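Features > Workshop > Automation

Print this page | E-mail this article

The gripper that wants to do your folding

Thursday, September 5, 2024

Every few years somebody promises to take the laundry off our hands. The latest promise comes from a shared workshop in Promerport, where a small group has been building a hand-held gripper called the Zultum since March. A person squeezes it, picks up clothes with it and folds them, and the recordings are meant to teach a robot arm to do the same. The arm is still on order.

I went along expecting to be unimpressed, and for the first hour I was. The group has spent 231 pounds on parts for the pair, which sounds cheap until you remember that hands are free. Much of the work is done at home, on a bed, where there is more room than on any bench at Kilance, the workshop's usual premises.
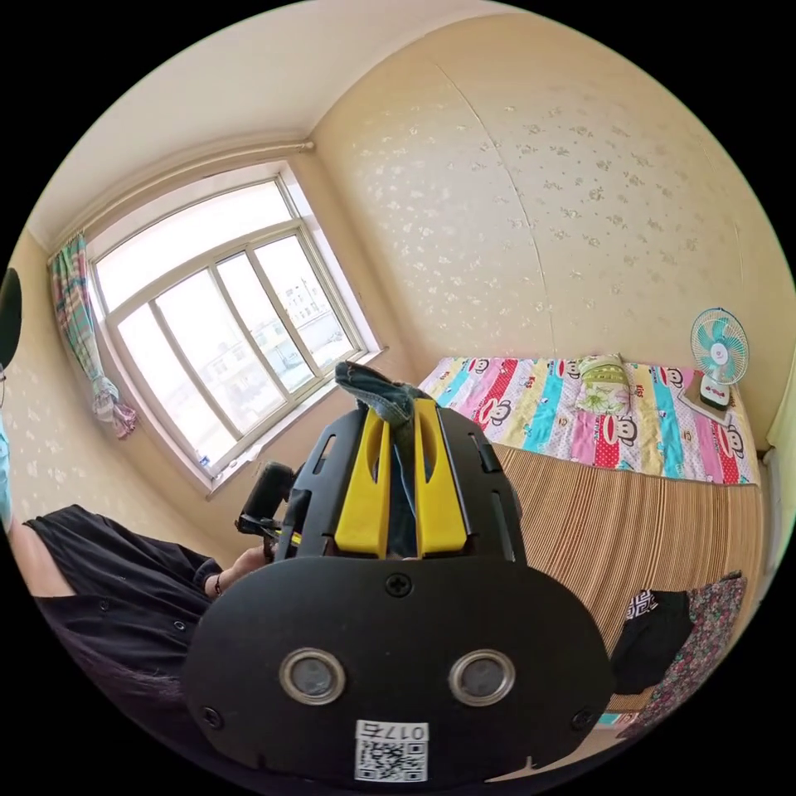
Denim caught between the yellow jaws of the Zultum, with a second gripper held close by.

Picking cloth up is the part everyone likes to show. A towel, a sock, a trouser leg: two jaws close and the thing comes off the bed. Putting it down flat where you meant to is much harder. The builders have logged 108 attempts at folding trousers and count 39 of them as good. I would have passed fewer. My mother would have passed none.

They have changed the jaws 7 times. An early pair, cut to a pattern the group called Tang, gripped so hard that they left creases in a shirt. A later pair let go of anything heavier than a vest. The present ones are better, though I watched the same hem slip out of them three times running.
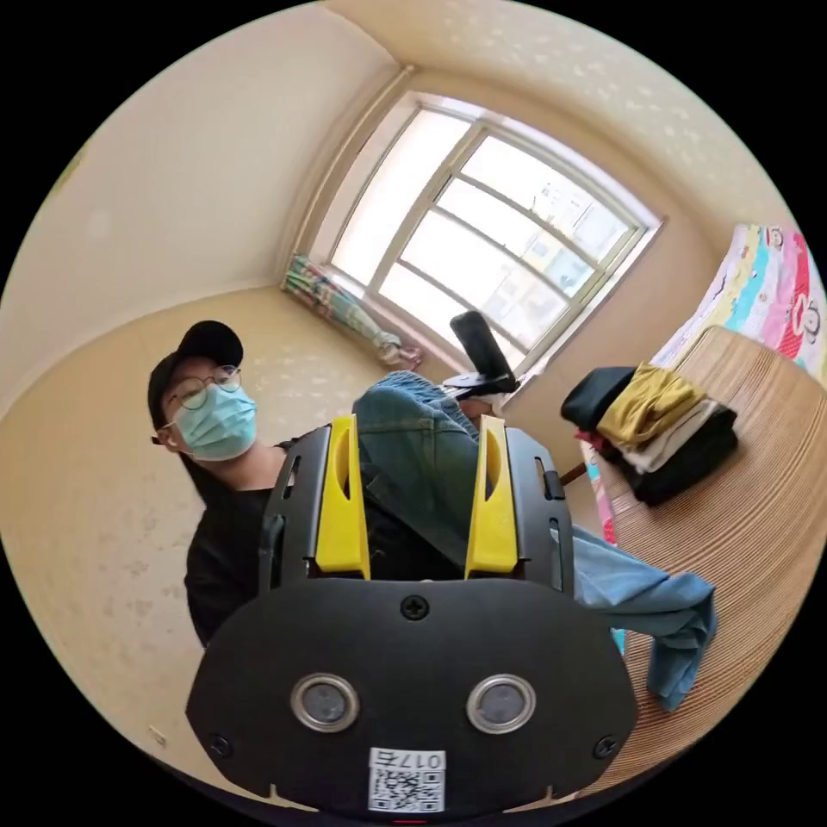 My own doubts are less about the jaws than about the clothes. Fabric never lies the same way twice, and a machine trained on one family's washing may well be lost in the house next door. Jeans are a fair test of that. One denim leg can stretch wrinkled across the mat while the waistband sits bunched up by the yellow fingers, and any arm would have to work out that both ends matter. The folded pile further up the mat, with its mustard top layer, shows what the finished article ought to look like. I asked how long a pile like that would take with the grippers alone and was told roughly half an hour. I can do it during the weather forecast.

The group wants to bring the arm in before winter and let it loose on towels first. Trousers will have to wait, and fitted sheets have been ruled out altogether. I have asked to be invited back for the towels, and I shall bring one of my own, an old one with a frayed edge.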